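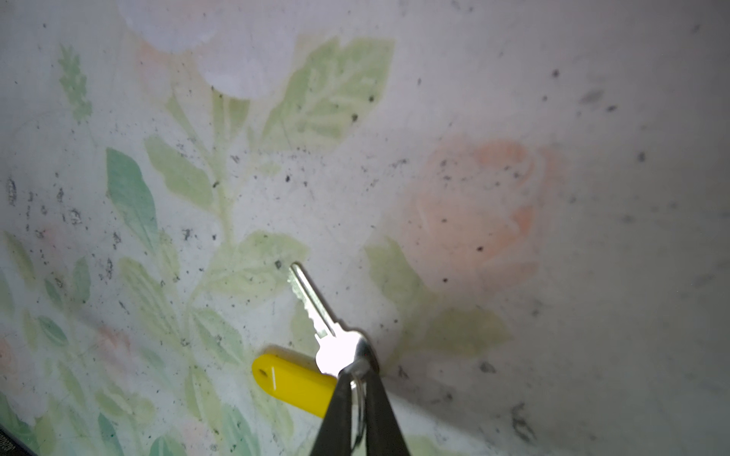
29/01/2024

Key rings have taken up most of my bench time at Sowerby. The job is called Tringate in our notes: two arms, one split ring, and a person driving both grippers by remote control while the joint positions and camera views are logged. We have 347 recordings so far, and I have kept 325 of them.

The ring is the hard part. A split ring is thin, it rotates in the fingers, and the operator feels nothing through the controls. I now approach with one gripper, close, and stop before bringing in the other. Moving both together looks quicker and gives worse recordings.

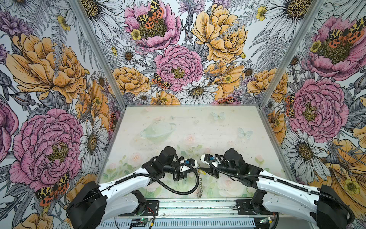 A reader in Lindham wrote to ask why I don't simply move the arms by hand and record that, as it would be easier to feel the contact. Fair question. I tried it in June for single-arm jobs and liked it. With two arms I need a hand on each, my sleeves end up in the camera views, and I can't work the fingers finely enough. Remote control is slower to learn — I was poor at it for 90 recordings — but the views stay clean.

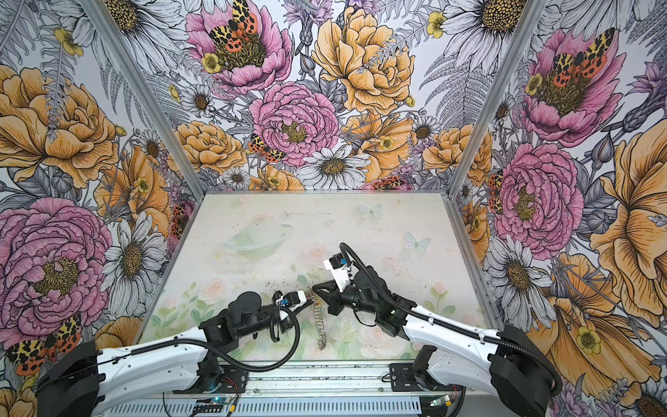

Both grippers at the middle of the floor panel.

Pauses are the other nuisance. If I hesitate before a grasp, the trained policy hesitates too, sometimes for good. I trim idle time at the start and end, and leave the middle alone. A bad middle gets re-recorded.

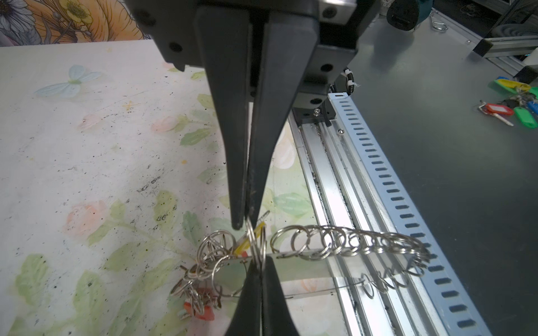 Settings for the next batch

Same controllers, slower wrist rotation, finger closing speed unchanged. I also want more recordings where the first grasp misses and the operator recovers, as the Stotholm set has almost none.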